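Two-arm bench cell, weekly inspection
Junari site, Rostdale
Friday, before the first run
Checked by: Maiara Damasceno
Second check: Rodel Aquino
Form owner: Cillian Daly

Mark each line OK, WATCH or FIX. A WATCH line can run but has to be looked at again next week. A FIX line stops the cell until it is signed off by a second person. Write what you found in the comment, even if it is short.

Section A. Power off

A1. Isolator off, lock on, key with the person checking.
OK.

A2. Base bolts, left and right. Try each with the torque key, do not just look at the paint marks.
OK left. OK right. The paint mark has worn off one bolt on the right base. Re-marked.

A3. Black mounting plate along the front. Screws at both ends.
OK. One screw at the left end took a small turn. MD.

A4. Joint covers on both elbows seated, no gaps, no cracks.
WATCH. Left elbow, lower cover has a hairline near the screw hole. It has not grown since last week. Spare is on order from Mertens.

A5. Purple cables, full length. Feel along them for flat spots. Check the clips on the white links.
OK right. WATCH left. The clip nearest the wrist slides if you push it. Rodel has put a tie behind it for now. It needs a new clip, same size as the others.

A6. Slack at the bases. The loops should hang free and not rub on the metal below.
OK. Please leave the loop on the left base alone. It was shortened in September and then pulled tight when the arm reached to the far corner.

A7. Thin red and dark wires at the base connectors. Light tug, no bare copper.
OK both.

A8. Gripper fingers. Wipe, look for nicks, check that they meet evenly.
FIX, now done. Left fingers had a burr on one tip, enough to catch on thin plastic. Filed and wiped, then checked by Rodel. Fingers have done 2000 cycles. Change them at 3000 or sooner if the burr comes back.

A9. Bracket modules above the grippers. Screws tight, nothing loose behind.
OK.

Section B. Work surface

B1. Tabletop clean, no grit, no tape left behind.
OK. Wiped with a damp cloth and dried.

B2. Test items out: the thin bag with its contents, one plate.
OK. Put the bag on the far right part of the table with the opening clear. If the bag is torn, take a new one from the box under the bench. Do not patch it.

B3. Corner profiles and side strips. No play when pushed by hand.
OK. Adanech asked for the right strip to be cleaned out properly, as crumbs collect in the groove. Done with a brush.

Section C. Power on, slow speed

C1. Everyone outside the line, lock off, stop button in hand.
OK.

C2. Press the stop button while each arm is moving. Both arms must stop, whichever one was moving.
OK. Tried twice for each arm.

C3. Home position, both arms. Read the error count on the screen and write it down.
OK. 392 on the log, all old entries. None added at start-up.

C4. Reach check at the bag. Bring both grippers down to the bag and hold. Look at cable bend at the wrists and at the gap between the arms.

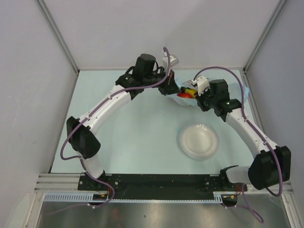 Item C4. Both grippers at the bag, plate on the near side.

Comment on C4: OK. The purple cable on the right arm goes up in a high arch over the wrist in this pose. Leave it like that. On the left it bows out past the elbow, so keep trolleys and stools away from that side during a run.

C5. Light on the right wrist joint showing green with power on.
OK.

C6. Open and close each gripper 100 times at slow speed, no load. Listen for clicking.
OK right. WATCH left. A faint click on opening, not every time. Jasper Groen heard it as well. Grease at the next service and listen again.

Section D. Still open

Elbow cover, left. Waiting for the part.
Cable clip, left wrist. Rodel to fit it.
Click in left gripper. Jasper, next service.
Box of bags is nearly empty. Adanech to order from Rimorville, same thickness as before. The thicker ones do not open in the same way and the reach check is no use with them.

Result: cell may run. No FIX lines open.
Signed MD, RA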